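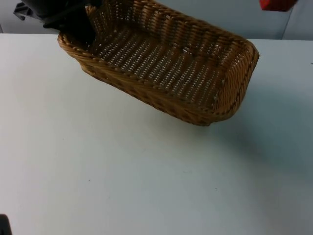 Keeping the Harvest, Handout 2: Onions, Garlic and Spuds

By Mekdes Gidey
September 13, 2021
Reading time: 2 min

Right, where we left off last time was dormancy, and I promised I'd get to curing before anybody pulled their garlic in November. So this handout is mostly curing, with a bit on storage at the end (more on storage in the next one, when I've found my notes on pumpkins).

An onion is alive when you lift it and it stays alive all winter if you treat it well. Curing dries the neck and the outer skins so that rot can't get in through the top. I stop watering when the first leaves flop over, wait for most of the others to follow, then lift on a dry morning and lay them somewhere shady with a breeze. The verandah does me beautifully! Don't trim the tops yet. Leave them on until the neck feels papery between your fingers, and if it still slides about, it isn't ready.

Garlic is much the same, only fussier about sun. Brush the dirt off, don't wash it. Mine hangs in the shed at Pestlow, tied in bunches, and the bunches are smaller than you'd think sensible – fat ones go mouldy in the middle.

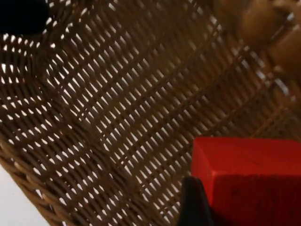

Once everything's cured, what you're fighting is damp. Bulbs and tubers breathe out moisture the whole time they're in store, and in a sealed tub it just sits on the skins. I'm a big fan of anything woven for onions and garlic. If you can see light through rows of little gaps in the side, like in this wicker, then air can get through as well. A cardboard box with holes punched in it works fine too, and costs you nothing.

Spuds are the odd ones out. They want air but they want dark as well, or they'll green up on you, so an open weave needs a hessian sack thrown over it. And keep them away from the onions. I know everyone's nan had the two together under the sink, mine did too, but they really do spoil each other. 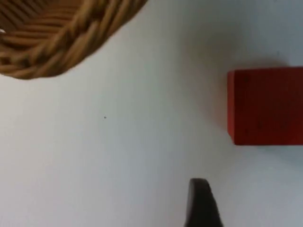
Woven basket with a thick braided rim.

Sorting day, which I do every couple of weeks with the radio on. Tip the lot out and feel each one. Soft goes in tonight's soup, sprouting goes in tomorrow's, and anything weeping goes in the compost straight away before it takes its neighbours with it. Wipe out the container before you refill it, especially the corners, where all the loose skins end up.

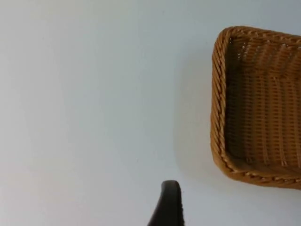

Hagos Demissie reckons I'm too soft on red onions and that they should be eaten first, full stop, however good they look, because his have never made it past the middle of winter. Fair enough. My reds do go before my browns, so put them at the front of the shelf.

For next session, please bring one onion from your own pantry, whatever state it's in. We'll be cutting them in half, so wear something you don't mind smelling of.

Last updated: November, garlic section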